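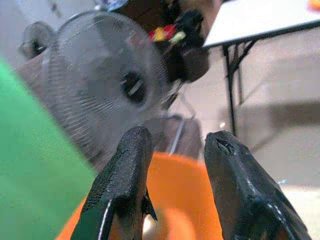

Wrist cam, gripper open – orange target between the fingers, fan behind.

# Okeke gripper set – README

Posted June 17, 2024 by the Vestbridge Robotics Club data group

Wrist camera recordings from the spring pick task. Read this before you train on anything, esp. the split notes.

## What's in it

- 269 episodes, one folder each
- frames as JPG, joint angles and gripper width as CSV
- 4 operators, all students, identified by letter only
- task text in task.txt (short, sometimes just "orange one")

Okeke is our name for the arm. Fukby is the logging script. If you see fukby_old anywhere, ignore it, that was the version that dropped timestamps.

## How it was recorded

Teleop from a leader arm, 10 frames per second. Operator starts with the gripper open, goes for the target, closes, lifts. Stop button ends the episode. No cleanup of the background between sessions. We wanted clutter for the Esonness challenge – their rules say the test room is not shown to teams ahead of time.

Camera sits at the wrist so the fingers are in view. Anything really close to the lens goes blurry. Focus is fixed, don't bother trying to sharpen it, we did and it made the model worse.

## Splits

train / val / test are in splits.json. Split by session, not by episode. Please keep it that way, neighboring episodes look nearly identical and your val score will be garbage.

## Known problems

- 2 sessions have the gripper width column flipped (0 = open). Listed in flipped.txt. Loader fixes it if you pass --fix-width
- exposure jumps when the arm swings toward a bright area
- success flag was set by the operator by hand and some people forgot. Treat blank as unknown, not as fail
- task text has spelling mistakes, we left them
- a few folders have one more frame than CSV rows. Drop the last frame

## Loading

python load.py --root data/ --split train --fix-width

Needs numpy and pillow. The loader is slow the first time becuase it builds the index, after that its fine. Delete index.pkl if you move the folder.

## To do

- second recording round in July, diferent room
- add gripper force if the sensor gets mounted
- depth – maybe

## Use

OK for class projects and other clubs. Say where you got it. Don't re-upload, link to this page so people get the fixed version.

Contact: data group, Vestbridge Robotics Club | © 2024 Vestbridge Robotics Club | Back to top

This site uses cookies to remember your settings. Accept | Decline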